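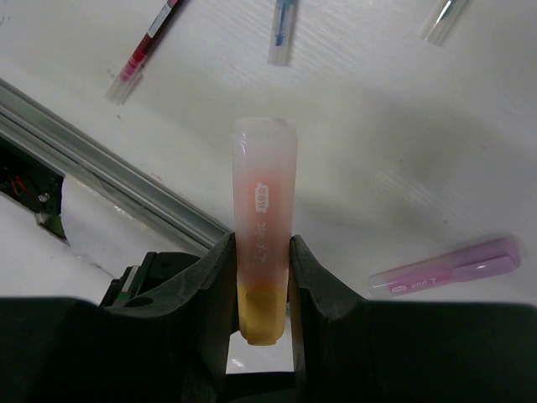 Yu-ting Shih

Handout zum Demonstrationsbesuch, Modul Grundlagen der Handhabungstechnik
Stand: 9. Juni 2026

Der Besuch im Labor Wardale ersetzt die Vorlesung und die Übung dieser Woche. Bitte das Handout vorher lesen und ausgedruckt oder auf dem Tablet mitbringen. Treffpunkt ist das Foyer im Gebäude Ostberg, von dort gehen wir gemeinsam nach Raum 200. Die Führung übernimmt Ming-te Poon.

1. Aufgabe der Zelle

Gezeigt wird das Einräumen von Stiften. Die Stifte liegen ungeordnet auf einer weißen Tischfläche, das Ziel ist ein schwarzer Stifthalter mit zwei Fächern. Lage und Ausrichtung sind nicht vorgegeben. Ein fest eingelerntes Programm wie in Kapitel 3 des Skripts reicht dafür nicht aus.

2. Greifen

Beide Arme haben einen Zweifingergreifer. Bei einem runden Schaft zwischen zwei Fingern sind drei Punkte zu beachten:

Griffhöhe: Wird weit unterhalb des Schwerpunkts gegriffen, kippt der Stift beim Beschleunigen leichter.
Verdrehung: Um die Querachse durch die beiden Kontaktstellen hält allein die Reibung.
Durchsichtige Schäfte: Kanten sind im Kamerabild schwer zu finden, besonders auf hellem Untergrund und bei ungleichmäßigem Licht. Vergleichen Sie das mit den Aufnahmen aus der Übung vom April.

3. Arbeitsraum

Die Arme sind links und rechts an der vorderen Tischkante montiert. Ihre Arbeitsräume überlappen sich in der Mitte. Skizzieren Sie vor Ort die Überlappung und überlegen Sie, welcher Arm welchen Stift übernehmen sollte. Achten Sie auch auf die Kabelführung: Eine lose Schlaufe lässt dem Gelenk Spielraum, kann aber über die Tischfläche streifen.

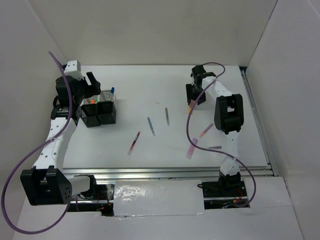

Abb. 2: Arbeitsplatz mit zwei Armen, Stifthalter links, rechter Greifer über der Tischfläche.

4. Ablauf der Vorführung

Herr Poon zeigt zuerst einzelne Griffe, danach das vollständige Einräumen. Während der Bewegung bleiben alle hinter der Markierung am Boden. Fragen bitte zwischen den Durchgängen.

5. Protokoll

Abgabe über die Lernplattform Clitemley, höchstens 799 Wörter, Skizze nicht mitgerechnet. Die Gruppeneinteilung steht dort unter Termin 11. Wer verhindert ist, bearbeitet ersatzweise das Aufgabenblatt Yuen.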